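小さいパンひとつの朝ごはん、ピンクのお皿に合うと思いますか？
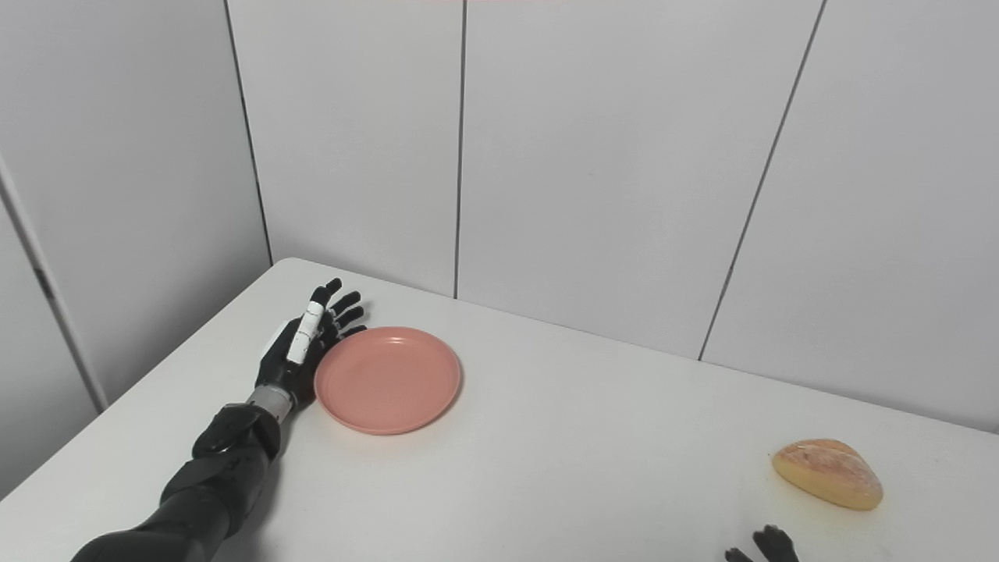 サーモンピンクの丸皿と、お皿にのせていない小さいパン

器とごはんの掲示板 ＞ お皿・カトラリー ＞ 相談

投稿者：こむぎの母
はじめまして、ではないのですが、ずっと読むばかりで、自分でスレッドを立てるのは初めてです。長くなりそうなので、お茶でも飲みながらお付き合いいただけたらうれしいです。

四月に引っ越しをしまして、食卓を白いものに替えました。前の家では祖母から譲ってもらった濃い茶色のちゃぶ台で、そこに白いお皿を並べるのが好きだったんです。白いお皿って何をのせてもきれいですし、割れたら同じようなのを買い足せばいいし、困ったことがありませんでした。

ところが白いテーブルに白いお皿を置いてみたら、なんだか朝ごはんが宙に浮いているみたいで落ち着かないんです。夫に言っても「気にしたことない」のひとことで終わってしまいまして（まあ、そうでしょうね）、ひとりで悩んだ末に、Flovumというお店でサーモンピンクの丸いお皿を一枚だけ買ってきました。浅くて、縁がちょっと立ち上がっていて、真ん中が平らになっている、とてもシンプルな形です。お値段は358円。あまりに気軽なお値段だったので、失敗してもいいやと思って。

それで相談なのですが、うちの朝ごはんはだいたい小さいパンがひとつです。写真のような、手前がすこし丸い三角というか、つぶれた楕円というか、とにかくきれいな形とは言えないパンです。焼き色は黄色っぽくて、端のほうがキャラメルみたいな色になっています。これをピンクのお皿にのせると、かわいいような、子どもっぽいような、自分でもよく分からなくなってしまって。

みなさんなら、このパンにこのお皿を合わせますか。それとも別の色にしますか。お皿の縁の立ち上がりが邪魔かどうかも含めて、ご意見いただけたらと思います。

投稿者：縁側ねこ
こむぎの母さん、初スレッドおめでとうございます！読むだけの期間が長いと最初の一回が緊張しますよね。私も一年くらい読むだけでした。

私はこの組み合わせ、好きです。だって焼き色が黄色からオレンジ寄りでしょう、それでお皿がくすんだサーモンピンク。どちらも暖かい側の色なので、並んだときに仲がいいというか、朝の光の中でほわっとまとまる気がします。これがもっと青っぽいピンク、いわゆるいちごミルクみたいな色だったら、私もちょっと迷ったと思います。

うちは木のテーブルなので同じ条件では比べられないのですが、白い天板の上にぽんとサーモンピンクが一枚あるだけで、もう花を飾ったみたいで、うらやましいくらいです。

投稿者：三代目の鍋つかみ
水を差すようで申し訳ないのですが、私は反対の意見です。

暖色に暖色を重ねると、肝心の焼き色が負けてしまいませんか。パンのおいしそうな色って、黄金色から茶色に移っていくあの微妙なところにあると思うんです。こむぎの母さんのパンも、端の濃くなっているところが一番いいところなのに、ピンクの上だとそこがぼんやりしそうで、もったいない気がします。

私なら灰色がかった青か、深めの緑にします。うちの母が昔から「茶色いものは青い皿」と言い張る人で、コロッケも唐揚げも全部藍色のお皿に盛られて育ったものですから、刷り込みかもしれませんけれど。でも大人になって自分でやってみても、やっぱり揚げ物とパンは青いお皿が一番おいしそうに見えるんですよ。

お皿そのものはかわいいと思います。果物用にしたらどうでしょう。キウイとか、絶対に映えますよ。

投稿者：縁側ねこ
＞三代目の鍋つかみさん
キウイは分かります、絶対いいです。でもパンの件は譲りたくないなあ（笑）
焼き色が引き立つことと、朝に見てうれしいことって、すこし別の話だと思うんです。青いお皿は確かにきりっとしますけど、寝起きの私には冷たく感じる日があります。冬なんか特に。

投稿者：ふくふく堂
横から失礼します。器の話になるとつい出てきてしまう者です。

十年くらい前に、Anneliese Voßさんという方の『朝の皿』という薄い本を図書館で借りて読んだことがあるんですが、そこに、テーブルと皿と食べものの三つのうち、似ていていいのは二つまで、という話が出てきました。テーブルと皿が似ているなら食べものは違う色、皿と食べものが似ているならテーブルは違う色。三つとも似てしまうと眠たくなり、三つともばらばらだと落ち着かない、と。

それに当てはめると、こむぎの母さんのところはテーブルが白、お皿がサーモンピンク、パンが黄色からオレンジで、お皿とパンが近い仲間、テーブルだけが別。うまく収まっていると思います。白いテーブルに白いお皿のときは、テーブルとお皿が仲間で、パンが別だったわけで、理屈のうえではそちらも合格のはずなんですけどね。それでも落ち着かなかったというのが面白いところで、前のちゃぶ台の感じが目に残っていらっしゃるのかな、と想像しました。

投稿者：こむぎの母
わあ、もうこんなにお返事が。洗濯物を干して戻ってきたらにぎやかになっていて、ひとりでにこにこしています。ありがとうございます。

縁側ねこさん、花を飾ったみたいという言葉、うれしくて夫に読み上げてしまいました。夫は「ふうん」でした。

三代目の鍋つかみさん、反対のご意見もとてもありがたいです。お母さまの「茶色いものは青い皿」、今日から私も言いそうです。端のキャラメル色のところ、私も一番好きなところなので、そこに目を留めてくださったのがうれしかったです。

ふくふく堂さん、本のお話、なるほどと膝を打ちました。ちゃぶ台の感じが目に残っている、は本当にそうかもしれません。あのちゃぶ台で四十年近く祖母がごはんを食べていたんです。今は弟の家にあります。

投稿者：ロバの耳
お皿の色より気になったことがあるので書いてもいいですか。

パン、お皿にのせないで直接テーブルに置いておくのもいいなと思ってしまいました。写真では右の手前のほうにころんと置いてありますよね。白い天板の上だと、下にできる薄い影まで含めてかわいいです。フランスに留学していたいとこが、パンはテーブルにじかに置くもの、とずっと言っていて、最初は行儀が悪いと思っていたのに、やってみると気楽なんです。お皿には卵やサラダをのせて、パンは横。洗い物も増えません。

投稿者：三代目の鍋つかみ
＞ロバの耳さん
じか置きは…うちでは無理です…（笑）
テーブルで子どもが粘土をやりますし、猫も乗りますし。拭けばいいんですけど、気持ちの問題で。

投稿者：ロバの耳
＞三代目の鍋つかみさん
あ、猫がいるおうちは確かに。うちは大人ふたりで、食事の前に必ず拭くので平気なんだと思います。パンくずは手で集めてベランダの鉢に…と書こうとして、これも怒られそうなのでやめておきます。

投稿者：縁側ねこ
猫の名が出たので名乗らせてください、うちも猫がいます。じか置きは五秒でなくなります。

投稿者：まるパン研究
はじめまして。器のことはさっぱりなのですが、パンのほうが気になって出てきました。

表面にうっすら網目のような、まだら模様のようなものが見えるのですが、何か模様をつけていらっしゃるんでしょうか。メロンパンの皮ほどはっきりしていないし、クープとも違うようだし、写真を見ながらずっと考えてしまって、お昼ごはんが遅くなりました。もし差し支えなければ教えてください。自家製でしょうか。

投稿者：こむぎの母
＞まるパン研究さん
お昼ごはんを遅らせてしまってすみません。

自家製です、と胸を張りたいところですが、近所のHorganというパン屋さんのものです。木の扉の小さいお店で、朝の七時から開いていて、散歩の帰りに寄れるのがありがたくて。模様のことはお店の方に聞いたことがないので、次に行ったときに聞いてみますね。ご夫婦でやっていらして、奥さんがとてもおしゃべり好きなので、聞いたら帰れなくなるかもしれません。

味はほんのり甘くて、中はきめが細かいです。焼き戻すと端がかりっとします。

投稿者：まるパン研究
＞こむぎの母さん
ありがとうございます。そうか、お店のパンでしたか。
焼き戻すとき、霧吹きはされますか。甘めの生地は糖分で焦げやすいので、私はアルミホイルをふわっとかぶせてから温めて、最後の一分だけ外しています。霧吹きは二回。三回だと皮がしなっとして、これは好みが分かれるところです。

それでお皿の話に無理やり戻しますと、焼き戻したパンは底から湯気が出ますので、つるんとした平らなお皿にのせると、底が湿ってしまうんですよね。色より私はそちらが気になります。真ん中が平らとのことなので、紙を一枚敷くといいですよ。

投稿者：ふくふく堂
まるパン研究さんのお話に大賛成です。底の湿気、よく分かります。

私は紙ではなくて、麻の小さい布を敷いています。何枚も縫いためてあって、使ったら洗って、という具合に回しています。紙だとどうしても捨てるのが惜しくて。布の色は生成りばかりですが、サーモンピンクのお皿でしたら生成りを一枚はさむと、三代目の鍋つかみさんの心配されていた「焼き色が負ける」問題も、いくらかやわらぐのではないでしょうか。パンのまわりに淡い色の余白ができて、その外にピンクの縁がぐるりと見えて。想像しただけで私がやりたくなってきました。

投稿者：三代目の鍋つかみ
＞ふくふく堂さん
それはいいですね。布をはさむのは思いつきませんでした。それなら私もピンクでいいかもしれない。いえ、まだ青のほうが好きですけど、反対の声をすこし小さくします。

投稿者：しおむすび
ご飯派なので黙って見ていようと思ったのですが、お皿の縁の話を誰もしていないので書きに来ました。こむぎの母さん、最初の書き込みで縁の立ち上がりのことも聞いていましたよね。

私は縁があるお皿が好きです。パンくずが外にこぼれませんし、ジャムをすくってちょんと置いておくときも安心です。おにぎりでもそうで、平らなお皿だと最後のひと粒を追いかけるのに苦労するのですが、縁があればそこに寄せられます。うちの父は手がすこし不自由で、縁のあるお皿に替えてからずいぶん食べやすそうになりました。朝、自分でスプーンを持って食べている音が聞こえてくると、それだけでよい日になるような気がします。

反対に、ナイフで切って食べる方は縁が邪魔になるかもしれません。パンを切るときにナイフの柄が当たるんですよね。手でちぎって食べるなら、まったく問題ないと思います。

投稿者：こむぎの母
しおむすびさん、縁のこと、拾ってくださってありがとうございます。自分で書いておいて忘れていました。

うちはちぎって食べる派です。夫は丸かじり派です。なので縁はあって困らなさそうですね。お父さまのお話、読んでいてあたたかい気持ちになりました。うちの祖母も晩年はお皿選びが大事だったので、もっと早くそういうことを知っていたらよかったなと思います。

麻の布、手芸箱に端切れがあったはずなので探してみます。まるパン研究さんのアルミホイルの方法も、明日の朝さっそくやってみますね。

投稿者：百均だいすき
お皿が358円と書いてあってびっくりして出てきました。もうちょっとするものかと思っていました。

私は名前のとおりで、うちの食器棚はほとんど100円のものなのですが、最近の色ものは本当に侮れません。でもサーモンピンクって、意外と見つからないんですよ。ベビーピンクか、逆に真っ赤かになってしまって、あいだのくすんだ色がない。なので一枚と言わず、気に入ったら早めに買い足したほうがいいですよ。同じ色って次の年にはなくなります。私は薄荷色の小鉢でそれをやって、三つしかないまま五人家族で暮らしています。毎回、誰が違う小鉢になるかでじゃんけんです。

投稿者：器は一生もの
値段の話が出たので、少し違う立場から書かせてください。

安いものをたくさん買うより、一枚2,000円くらい出して、気に入ったものを長く使うほうが、結局は満足できると私は思っています。私はClorisauのお皿を若いころから使っていて、縁に小さな欠けができたものも金継ぎの教室に通って直しました。毎日使うものほど、いいものを。こむぎの母さんも、色に迷いがあるのでしたら、この一枚は練習と考えて、次に本命を探されてはいかがでしょう。

投稿者：百均だいすき
＞器は一生ものさん
おっしゃることは分かるんですが、練習っていう言い方はちょっとさみしいです。358円でも毎朝使えば本命だと思うんですけど…。

投稿者：縁側ねこ
私も百均だいすきさんに一票です。お皿の値段は、のせるパンには関係ないですし。

投稿者：器は一生もの
＞百均だいすきさん、縁側ねこさん
言葉が足りませんでした。お皿をけなすつもりはなかったのですが、読み返すとそう読めますね。失礼しました。こむぎの母さんもごめんなさい。

私自身、最初に自分のお金で買ったのは、学生のころ下宿の近くの荒物屋さんで買った、名前もない小皿でした。引き出しの奥に今もあります。なんだか急に使いたくなってきました。

投稿者：こむぎの母
器は一生ものさん、どうぞお気になさらないでください。練習という言葉、私はけっこう気が楽になりましたよ。引っ越してから、カーテンも棚の位置もまだ全部練習みたいなものですし。金継ぎの教室も気になります。うちには欠けた湯のみが何個もありまして…それはまた別のスレッドでご相談するかもしれません。

百均だいすきさん、じゃんけんの話で声を出して笑いました。買い足し、考えます。夫のぶんもいりますしね。

投稿者：ロバの耳
ご主人は別の色でもいいんじゃないですか。同じ色でそろえるとお店みたいになるので、うちはわざと一枚ずつ違います。私が辛子色で、相方が灰色。どちらがどちらのか分かるのも便利です。カップもばらばらです。

投稿者：ふくふく堂
色違いにするなら、サーモンピンクのお隣は、くすんだ緑か、灰色がかった青がよく合いますよ。三代目の鍋つかみさんの推していらした二色ですね。

投稿者：三代目の鍋つかみ
来ましたね、青が（笑）
ご主人は丸かじり派とのことなので、ぜひ青でお願いします。

投稿者：しおむすび
このスレッド、読んでいたらパンが食べたくなって、夕方に買いに行ってしまいました。ご飯派なのに。

投稿者：まるパン研究
＞しおむすびさん
ようこそこちら側へ。何を買われましたか。

投稿者：しおむすび
＞まるパン研究さん
塩パンです。結局、塩です。

投稿者：こむぎの母
一晩たちまして、ご報告です。朝の六時半に起きて、まるパン研究さんの方法で温めてみました。霧吹きは二回、アルミホイルをふわっと、最後の一分だけ外す。端がかりっとして、中はふんわりで、夫が「今日のはどこの店のだ」と言いました。同じお店です、と答えておきました。

端切れは見つかったのですが、アイロンがまだ引っ越しの箱の中で、しわしわのまま敷きました。それでもふくふく堂さんのおっしゃったとおり、ピンクと焼き色のあいだに淡い色がはさまると、すうっと見やすくなりました。底も湿りませんでした。布に粉がついたので、ぱんぱんとはたいて、いま洗って干しています。

お皿は、しばらくこのピンクでいこうと思います。青いほうも、今度Flovumに行ったら見てきます。置いてあるかどうか分かりませんが、もし気に入る色がなかったら、Nornexの雑貨売り場にも寄ってみるつもりです。あそこは駐車場が遠いので、夫を連れていかないと荷物が持てません。

あ、それから、Horganの奥さんに模様のことを聞いてきました。散歩の途中に寄ったのですが、案の定40分つかまりました。発酵のときに生地を粗い織りの布にのせていて、その跡が残るのだそうです。「模様にしようと思ってやったわけじゃないのよ」と笑っていらっしゃいました。

投稿者：まるパン研究
布目でしたか！！
それは考えませんでした。うちにも粗い麻布があるので、今週やってみます。粉をどれくらい振るかで跡の出かたが変わりそうですね。ああ、楽しみが増えました。おいしく焼き戻せたとのこと、何よりです。

投稿者：ふくふく堂
布で模様がついたパンを、布にのせて食べていらしたんですね。なんだかいいお話。
しわしわの布、私は好きです。アイロンは箱の中のままでもよろしいかと。

投稿者：縁側ねこ
ピンク続投、うれしいです！
ところで、しわしわの布は猫が寝ますので、猫のいる方はお気をつけください。うちはさっき寝られました。

投稿者：三代目の鍋つかみ
青いお皿が見つかったら、並べたところもぜひ見せてくださいね。待っています。キウイのほうもお忘れなく。

投稿者：こむぎの母
キウイ、ちょうど実家から届いた箱に入っていました。まだ固いので、りんごと一緒に袋に入れて置いてあります。やわらかくなったら、ピンクのお皿にのせてみますね。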